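# The House at Vekoncombe

Ona Raudsepp got the keys on a Saturday and drove out alone. Her aunt had left her the house and almost 200 letters, and the lawyer in Clistholm had been clear that he wanted neither of them in his office any longer.

The letters were in a suitcase under the stairs. She carried it to the kitchen and sat down with her coat on. Most of the envelopes had the same handwriting, small and slanted to the left. The return address was a street in Jundineck. The sender was Timo Dreßler.

She had never heard the name.

The first letter was about a roof. He wanted to know if her aunt had found someone to fix it and what they were charging. The second was about the roof too. By the sixth he had moved on to the price of coal and a dog that would not come in at night. Ona kept waiting for the part that explained why a person would save these, and read until the light went.

She got up once to rinse her hands. The paper had left them gray.

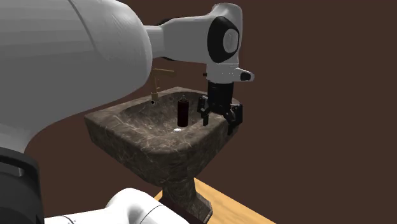
*At the sink.*

When she came back she read one from April. "You asked me if I would come," he wrote. "I have thought about it for 2 weeks. I have my mother here and the shop. Ask me again in the fall." The next letter was dated November and was about the dog.

Ona went through the pile looking for anything in between. There was nothing. Either her aunt had not asked again, or she had, and had not kept the answer.

She slept on the couch. In the morning she walked down to the store and bought bread, matches and a bus timetable, although she had the car. The woman at the register said she looked like her aunt around the mouth.

"Did she have visitors?" Ona asked.

"A man came for the funeral," the woman said. "Stood at the back. He asked me where he could get a coffee and I told him Valtonen, the place by the station. Tall. He had a good coat."

"Did he say who he was?"

"He said he was a friend of the house."

Ona walked back the long way, by the river. She had been at the funeral herself, in the front row, and she had not turned around.
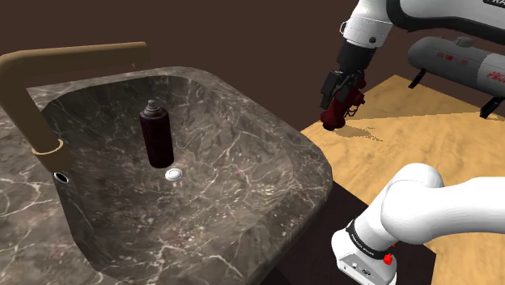 *Source: computer rendering, sink interior*

She spent the afternoon cleaning. She did the bathroom and the stairs, and then she took down the kitchen curtains and put them in a bag - they had been up so long that they tore at the rings. Behind the left one a piece of card was pinned to the window frame. It had a telephone number on it, written small and slanted to the left.

The phone in the hall still worked. She looked at it for a while, and then she made tea and drank it, and washed the cup.

He picked up after six rings.

"Dreßler," he said.

"I'm calling from Vekoncombe," Ona said. "It's about the roof."

He did not say anything. She could hear a radio going in the room behind him, and then she heard him turn it off.

"Is it leaking again?" he asked.

"Over the back bedroom," she said, and pulled the chair closer with her foot.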